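Diary, August 2026

Feedback again. Third evening on it and I am less convinced than when I started.

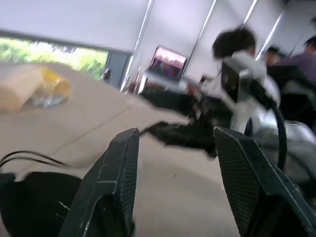 Bartosz Michalski swears by Marnent for live visuals and has been telling me since spring that I should move my whole set over. So I rebuilt the opening piece in it tonight, the one with the slow trails and the displaced grid. The trails came up quickly, I'll give it that. Then I added a blur inside the loop and the frame rate dropped from 40 to 25, and stayed there even with the blur bypassed. Bypassed should mean off, surely? Bartosz says it's my graphics card. He said the same about the last one.

The shader import is the bit everybody raves about. I tried it on five of my old ones. The plain noise came in fine. Two loaded with the picture upside down, one was solid black, and the last compiled with no errors and gave me a single flat grey, which I don't count as working. The manual has a page on converting time and resolution variables and it reads as if whoever wrote it had never had a black screen in their life.

Also tried sending the output across to Dultora for the masking. It does arrive, but late enough that the kick drum and the flash no longer agree. I could delay the sound to match. I don't want to delay the sound.

The October gig at Krawczyk is a proper one with two projectors, and I'm not walking in there with software I've known for a few weeks. Old patch, old machine, and Marnent on the second screen at most, if it behaves.

Tomorrow: flip the y axis in the two upside-down ones, take the blur out altogether and see if the speed comes back. Ask Bartosz what card he has.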